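4.2 What the itineraries leave out

Trip planners are optimists by trade. Of the 188 itineraries we collected for Pranonley, nearly all assume a visitor who wakes refreshed, queues for nothing and feels no particular attachment to lunch. The typical day holds a harbour walk, a museum, a second museum for those who did not learn from the first, and a sunset at a named viewpoint. Travel between these points is given in minutes, and the minutes belong to a driver who already knows where to park.

We compared the planned days with the travel diaries described in Section 3. The diaries were kept on Jotport, a note-taking app chosen mainly for working without a signal, and they contain 1310 separate entries. Each entry was coded by hand as a visit, a journey, a meal, a rest or a wait. The last two gave us trouble. A family sitting on a wall outside the Bouazza gardens may be resting, or waiting for the child who has gone back for a hat, and the diary does not always say. Where it did not, we coded a wait, on the grounds that few people write down a rest they enjoyed.

Waiting proved to be the main activity of the holiday. It came ahead of visits in the diaries of families with young children and level with them for couples. The itineraries give it no space at all, apart from one that advises readers to "allow time", without saying for what. Lodgings took a large share of it. Guests waited for rooms to be ready, for keys and for the rain to stop, and they wrote about the rooms themselves at greater length than about either museum. 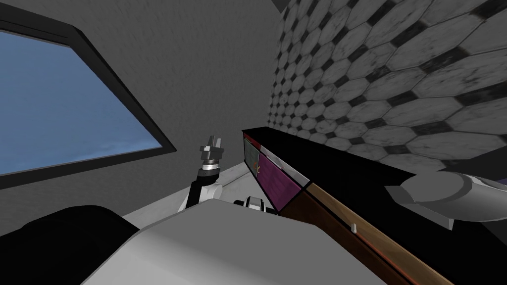

Fig. 6. Simulated interior: window, plain grey wall and hexagonal tiling.

According to Niten, reading an earlier draft of this section, we were being unfair to the planners: a day that admitted to its waiting would sell no holidays, and visitors understand perfectly well that the timetable is a kind of menu from which one is not expected to eat everything. The point is a good one and we have kept it in mind. It does not quite fit the diaries, in which people apologise, at times at some length, for having missed the second museum. A menu does not usually leave the diner feeling guilty about the trout.

The apologies also had a season. In November, when half the attractions keep short hours, diarists dropped stops cheerfully and blamed the weather. In summer they blamed each other. The commonest omission in both periods was the coastal path, which the itineraries describe as "gentle" and which climbs 600 steps to a kiosk that closes at four. Diarists who reached the kiosk before four wrote warmly of it. The others wrote mostly of the steps.

Distance mattered less than we had expected. Stops up to 50 kilometres from the town were reached nearly as often as those within it, provided there was a bus back and the visitor believed in it. Belief is hard to code. We used the number of times the return timetable was mentioned before departure, a measure that two reviewers have called crude and that we defend in Section 5 as far as it can be defended.

Correspondence about this section: the authors, Pranonley Visitor Diaries project
© The authors. All rights reserved.
Back to top

Shares 50 | Comments 6

Related items
Buses and belief: return travel from small resorts
Who carries the bag? Division of labour on day trips
Opening hours as fiction: a survey of seaside kiosks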